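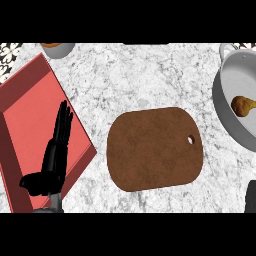
A simulated kitchen worktop: robot hand over the red tray, drumstick in the pot.

Can a machine clear up after dinner yet? Some of the time, says Evelien Michiels, who has spent the months since May on kitchen chores at Tokton.

Her group works mostly in simulation. A chore is set up on screen, the robot tries it 100 times with small changes to where things are placed, and the tries are scored. Moving a piece of chicken from a pot to a tray worked 64 times out of 100 in the latest round. Most of the misses came at the pot. A high wall leaves little room for the fingers, and a drumstick is an awkward shape to hold, thick at one end and thin at the other.

Wiping a flat surface went better. Stacking bowls went worse, and folding a tea towel has been put off until next year.

Mebrat Alemneh, who runs the canteen at Usby, read the results and was not tempted. Her staff plate some 424 lunches a day and she needs every one of them right. She would take a machine that loaded trays for the dishwasher, she told us, even a slow one - it could work through the afternoon while the kitchen is quiet.

Tokton plans to move 8 of the chores on to a real worktop next. Members who would like to come along and watch should give their names to Kristof Prins at the Gundivwood office.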